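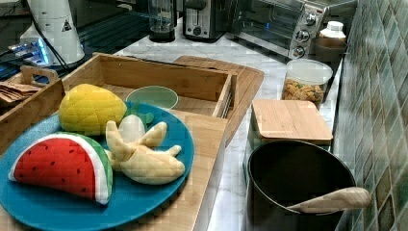
Kitchen bench, plush fruit on the blue plate, bamboo box behind.

March, 1415 h

Equipment planning for next quarter. Writing it down before the quote from Drendwood lapses.

Grippers first. The Eten parallel pair is fine on the banana and the watermelon slice but the finger pads are a consumable and we've been treating them like they aren't. Order 10 sets. Drendwood does a price break at 10, so no point asking for eight.

Second arm: Hetement quoted with and without the mounting plate. Take it without. We can cut our own plate in the shop from the offcut under the mill. Lead time is the bigger problem, so the PO has to go in ahead of the pads if only one can be signed this month.

Lill bench controller – park it. The old one still runs both sides and the licence goes until spring. Revisit when the arm is on the floor.

Props and kitchen gear. This line always gets forgotten and then comes out of petty cash. Want it as a proper line, $500, covering:
- spare plush food (same yellow colour if possible, the detector thresholds are tuned to it)
- two more bamboo boards, one with rounded corners to match
- a second clear canister with a white lid
- a lighter pot. The black one is a lot of weight for anything we'd ask an arm to lift
- wooden spoons, any

Appliances at the back of the bench stay as clutter, nothing to buy there. Need to check whether the toaster oven and the toaster can share a circuit with the arm supply. Ask the electrician while he's in for the fume hood.

Storage: 3 more drives, same model as before. Current set is more than half full.

To do
- reply to Drendwood re pads
- Hetement, ask for a revised quote minus plate, freight shown separately
- measure bench depth for second arm base, centre line to tiles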